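Skistell
Proyecto Truno: automatización de la preparación de pedidos y de la recogida de puesto
Informe de avance para la entidad financiadora
21/8/23

1. Dónde estamos

El plan preveía que en esta fecha las células trabajaran solas en el turno de mañana. No es así. Cada célula sigue teniendo una persona asignada, y la categoría profesional de esa persona no está resuelta: en nómina figura como operario de embalaje y en la práctica hace de instructor, de vigilante y de limpiador.

De las 340 horas de formación presupuestadas quedan por impartir 21. El gasto va por tanto casi al día. Lo que no va al día es el efecto que debía producir, y preferimos decirlo aquí antes que en el informe final.

2. El trabajo en la mesa

La tarea acordada con Zhuravel era vaciar el puesto al terminar un pedido: cartón desplegado, restos de plástico, piezas pequeñas. El proveedor la presentó como la parte fácil. Los operarios avisaron de lo contrario en la primera reunión y el aviso no pasó al acta.
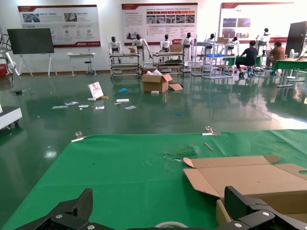

Informe de avance, pág. 4

Sobre el tapete verde conviven una caja de cartón abierta y medio aplastada, un plástico transparente arrugado y un palito de madera clara. Una persona recoge eso sin pensarlo. La pinza necesita una estrategia distinta para cada cosa, y el plástico es, según los partes de turno, lo que más intervenciones provoca. El suelo, donde también hay papeles y otros restos, queda fuera del alcance contratado. Alguien tiene que barrerlo y ese tiempo no aparece en ninguna hoja de cálculo.

3. Lo que cambia para la plantilla

Se prometió menos trabajo repetitivo. Los partes describen ahora otro tipo de repetición: esperar, corregir, reiniciar, anotar. Hay quien lo prefiere, sobre todo por la espalda. Otros han pedido volver a su puesto anterior, y no se les ha contestado todavía.

La dirección sostiene que el número de robots en sala demuestra el compromiso con el proyecto. No compartimos ese criterio. Tener las máquinas alineadas no dice nada sobre cuánto trabajo quitan a quienes están sentados al lado.

El indicador de 500 ciclos por turno que propuso Pesine tampoco nos sirve tal como está redactado, pues cuenta como completo un ciclo con ayuda humana. Pedimos que se separen ambos casos. Si el resultado baja de 300 habrá que discutirlo con ese dato delante.

4. Pendiente para septiembre

Definir por escrito el puesto de acompañante de célula, con su retribución.
Registrar el tiempo de limpieza del suelo.
Responder a las solicitudes de cambio de puesto.
Aplazar la compra de la segunda remesa hasta tener los ciclos sin ayuda de un mes completo.

El desglose de gastos va en el anexo B. El anexo C, con los partes de turno, se enviará cuando el comité de empresa haya revisado la versión sin nombres.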